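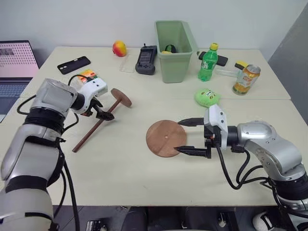

The round wooden board and its stick, on the table at Branbridge.

Branbridge, Jul 14, 2021 – I've been wanting to share this one since February! Drorkia, our little homeware workshop, is bringing out the Uvarham, a plain wooden stand in two pieces: a flat round board with a small hole near the middle, and a stick that goes into it. Push one into the other and you've got somewhere to hang your mugs, your bracelets or (in my case) far too many keys.

I'm Ankit Sachdeva and I run Drorkia from a room full of tables that never stay clear for long. There's usually a mango on one of them, a bottle of pop, a phone or two and a green plush toy with a silly face, and that's just how I like it. I wanted a stand that would look at home among all that clutter, and I do love the reddish-brown of the board against a pale tabletop.

The first batch is 1721 stands, and we can make up to 2000 more before winter if people take to them. They'll be in the Saxena shops from next month at £17 each, or you can order from us directly and we'll post it flat, with 4 spare hooks in the box.

Shops wanting samples, please write to me at the workshop – I answer all the post myself, usually over lunch.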